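Interior Finishes, Year One
Handout 6: Panelled ceilings and how they meet the wall
Tutor: Everett Thibodeaux

Bring this handout to the site visit at Nultthorpe as well as to the seminar. The drawing task at the end is due on 2026-02-25 and counts towards your workbook mark.

1. What we mean by a panelled ceiling

For this unit a panelled ceiling is any ceiling made up of flat sheets or boards with the joints left in view. A skimmed plasterboard ceiling does not count, as its joints are taped and filled. Neither does the small-tile grid you will know from offices and classrooms. We covered that in Handout 5.

Flat panels are used where the client wants a plain surface that can be wiped down, or where parts of the ceiling may have to come down later. They are common in corridors, small workrooms, kitchens and temporary buildings. Most are supplied with a factory finish, usually matt, in white or a pale grey.

2. Joints between panels

There are three joints you need to be able to draw and name.

Butt joint. Two panel edges are brought together with nothing over them. The line is thin, and any error in cutting shows straight away.

Shadow gap. The panels are held apart by a set distance and the gap is left open or backed with a dark strip. It hides small errors better than a butt joint does.

Cover strip. A flat trim is fixed over the joint. It is quick to fit and easy to take off, but it stands proud of the surface and collects dust.

You will often find more than one kind in the same room. Check every joint before you write down a type for the whole ceiling. A thin dark line seen from the floor may be a butt joint or a narrow shadow gap, and you can only settle it from a ladder or from the drawings. If you can do neither, write "joint, type not confirmed" in your survey. You will not lose marks for that. You will lose marks for a guess.

3. Setting out

Start from the centre line of the room and work towards the walls. Walls are rarely square to each other, so the cut panels go at the edges. Where a wall runs out of true, the edge panel has to be cut to a taper, and a taper beside a straight joint is easy to see. If the difference is small, share it between the two sides of the room.

In the Multorton exercise the long side of the ceiling is 1,327 mm short of a whole number of panels. Some of last year's group put the full remainder at one end. Try it with the remainder split between both ends and compare the two plans before you choose. Show both in your workbook.

Remember that a line that is parallel on plan will not look parallel when you stand under it and look up at an angle. Do not call a panel tapered until you have measured it at both ends.

4. Where the ceiling meets the wall

The usual choices are a plain joint, a coving, an edge trim or a perimeter gap. A plain joint relies on a straight wall and a clean cut. Edge trim is more forgiving. The Huet and Dornel sample boards in the workshop show two trims each, and you should handle them before you start drawing.

Wall and ceiling colours are hard to judge when both are pale. A grey with a little green in it next to a grey with a little pink in it will read as two different colours, although either one alone might pass for plain grey. Note the tint as well as the depth of tone, and say what light you were working in. Daylight and lamps give different answers.

5. Surveying a ceiling from the floor

Stand in one corner and sketch the joints first. Add fittings next, if there are any: lights, vents, hatches, detectors. Where a stretch of ceiling has none, write "clear" on it so the reader knows you looked. Then mark stains, dips and open joints. Photograph each area after you have drawn it and write the photograph number on the sketch.

6. Task

Draw the ceiling of a room you can get into easily, at a scale of 1:10. Mark all joints and edges. Add 2 details, one of a panel joint and one of a wall junction, and label anything you could not confirm. Rooms with skimmed ceilings are not suitable. Drawings will be handed back in May with written comments.
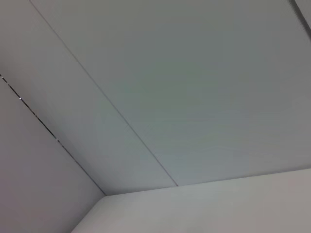
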